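4. Festplatte wechseln und Archiv neu einrichten

Dieses Kapitel ist für Personen, die das Archivprogramm Mirer auf einem eigenen Rechner im Büro betreiben. Bitte lesen Sie zuerst alle Schritte und fangen Sie erst danach an. Für das Kopieren brauchen Sie viel Zeit, bei einem großen Archiv bis zu 12 Stunden.

4.1 Vorbereitung

1. Melden Sie alle Benutzer ab. Im Menü „Verwaltung“ steht, wer noch angemeldet ist.

2. Erstellen Sie eine vollständige Sicherung auf ein externes Laufwerk. Die Sicherung im Netzwerk genügt für diesen Zweck nicht.

3. Notieren Sie die Archivnummer und das Kennwort für die Wiederherstellung.

4. Fahren Sie den Rechner herunter, ziehen Sie das Netzkabel und öffnen Sie das Gehäuse nach der Anleitung des Herstellers. Bei vielen Büro-Rechnern sitzt die Festplatte in einem Träger aus Kunststoff, für den man kein Werkzeug braucht.
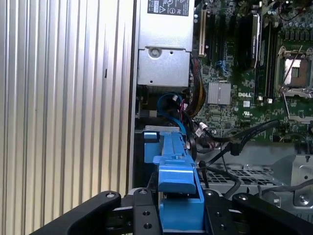 5. Lösen Sie zuerst das Datenkabel und dann das Stromkabel. Ziehen Sie immer am Stecker, nicht am Kabel.

Achtung: Berühren Sie vor der Arbeit ein geerdetes Metallteil. Das Netzteil dürfen Sie in keinem Fall öffnen, auch wenn der Rechner schon lange ohne Strom ist.

4.2 Welche Größe ist richtig?

Rechnen Sie mit dem Doppelten von Ihrem jetzigen Archiv. Mirer legt beim Umbau des Index eine zweite Kopie an und löscht die alte erst am Ende. Wenn der Platz nicht reicht, bricht das Programm mit der Meldung 73 ab. Die Daten sind dann noch vorhanden, aber die Suche bleibt gesperrt.

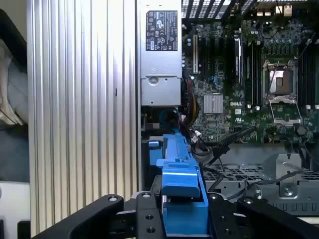 Dorothy Horrocks schreibt zu diesem Punkt, dass man bei gescannten Plänen besser das Dreifache nimmt, denn die Vorschaubilder werden nicht mitgezählt. Wir haben das geprüft und es stimmt für die Ausgabe Coldale. In der nächsten Ausgabe wird die Anzeige korrigiert.

4.3 Neue Festplatte in Betrieb nehmen

6. Setzen Sie die neue Festplatte in den Träger und schieben Sie ihn ein, bis er fest sitzt. Schließen Sie beide Kabel wieder an.
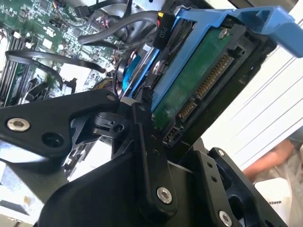

Abb. 3: Festplatte im blauen Träger, Gehäuse offen

7. Schließen Sie das Gehäuse, starten Sie den Rechner vom Installationsmedium und wählen Sie „Archiv wiederherstellen“.

8. Geben Sie die Archivnummer ein. Groß- und Kleinschreibung ist wichtig.

9. Starten Sie die Prüfung mit der Stufe 4. Niedrigere Stufen vergleichen nur die Dateinamen – für ein neues Laufwerk ist das zu wenig.

Hinweis: Bei 29 Prozent bleibt der Balken oft lange stehen. Das ist normal, bitte nicht abbrechen.

10. Melden Sie sich an und öffnen Sie zur Probe ein altes und ein neues Dokument. Bewahren Sie die alte Festplatte bis zur nächsten vollständigen Sicherung auf.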